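The Lamp from Grambridge

My aunt left me a lamp and a power strip, and I swear the power strip was the one with opinions.

I should back up. Aunt Maricruz (Maricruz Orozco, to the 500 people who ever bought a raffle ticket from her) lived for most of my life in an apartment over the old Magaña bakery in Grambridge. When she moved out to the coast to be with her sister, she gave me the keys for one week and told me to take whatever I liked, so long as I finished clearing the place out. I took the lamp. It was green and ugly and I had loved it since I was 11.

The trouble was finding out whether it worked. Every other socket in that apartment was behind something heavy, and the only one I could reach was the strip on the wall, which she'd always called the Switchboard. Everything went through the Switchboard. The radio, the fan, the electric blanket, the little Toltov kettle that screamed like a goose. She had rules for it, too! You never plugged in two things without saying out loud what they were. "Kettle," she'd say, to the wall. "Radio." I thought every family did this until I went to a friend's house and announced the toaster.

So there I was on my second evening, boxes everywhere, with a plug in my hand, feeling silly.

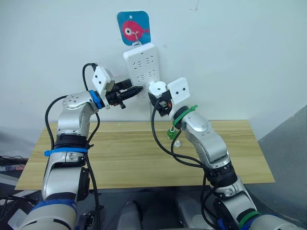
"Lamp," I said.

I pushed the plug in and nothing happened. I tried the next socket along and nothing happened there either. I wiggled it, I took the bulb out and blew on it (why do we do that?), I called my aunt.

"Did you tell it?" she said.

"I told it."

"What did you tell it?"

"Lamp."

She was quiet for a bit. I could hear her sister's television going, some game show with a lot of bells.

"Well, that's the trouble," she said. "It's not a lamp, it's Vudwood."

Now, Vudwood was my uncle's hometown, a place I'd only ever seen on the bottom of a souvenir plate. He bought the lamp there for 89 dollars, which was a crazy amount for them back then, and carried it home on his knees on the bus. She'd been so mad about the money that she wouldn't say the word lamp for a month. She'd just point at it and say, "Turn off Vudwood, I'm going to bed." And then it stuck, the way things do.

I had never heard any of this. I sat down on a box of cookbooks with the phone against my ear and felt the lid give a little under me.

"Go on," said my aunt. "I'm missing my show."

"Vudwood," I told the wall, and pushed the plug in again, hard this time, until it clicked.

She heard me laugh, and she hung up before I could say goodbye.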